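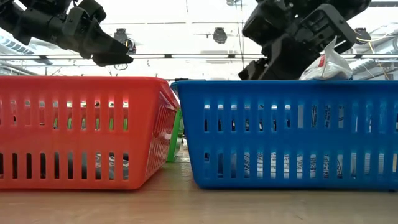

Ildikó Szilágyi

3.2 Difficulty adjustment in two-player puzzle rooms

The rooms used in the study were built as a modification of Gollstead, a side-view puzzle platformer in which two players share a single screen. Each room contains a set of switches, a set of doors and one exit. A switch may be held by either player, and a door stays open only while its switch is held. In the unmodified game the number of switches is fixed for each level. In our version it is chosen at load time from the pair's record in earlier rooms.

The record is kept as a single score per pair. We considered keeping a score for each player and taking the mean, but pilot play showed that the weaker player's result depended heavily on who held the first switch. Kun and Magyar reported the same problem with their racing levels and dropped individual scores for that reason. The pair score rises when a room is finished within its time limit and falls when the room is restarted. It does not change when a player leaves the game partway through.

Figure 3 plots pair score against room number for the adjusted and fixed conditions. In the fixed condition the curve climbs through the early rooms and then flattens. In the adjusted condition it stays close to the starting value, as intended, with a dip at the first room that uses moving platforms. We had not labelled moving platforms as a separate source of difficulty, and the adjustment rule therefore treated that room as equal to the one before it.

Figure 3. Pair score by room number, adjusted and fixed conditions. Each pair played 20 rooms in one sitting. Bars show standard error.

The full log holds 2,157 room attempts. Attempts shorter than three seconds were removed before analysis, as they came almost entirely from players pressing restart twice. Quan coded the remaining restarts by cause: a fall, a blocked door or a deliberate reset. Farkas coded a sample of the same restarts without seeing the first set of labels, and the two disagreed mainly on deliberate resets. Where they disagreed, the restart was counted as unclassified and left out of the totals by cause, although it was still used to compute the pair score.

Blocked doors were the most common cause of restarts in both conditions. A door is blocked when both players pass through it and neither can return to the switch. The original game allows this, and we kept the behaviour so that our rooms would remain comparable with the published levels. Several pairs asked during the session whether it was a fault in the program. They were told that the room could be restarted at any time, and no other help was given.

Controller assignment was not balanced in the November sessions. Players chose their own seats, and the left seat always controlled the taller character. The two characters differ in colour and height but have the same jump and the same running speed, so we do not expect the choice to have affected the scores. It may have affected the restart labels, as the taller character hides part of the switch when standing in front of it.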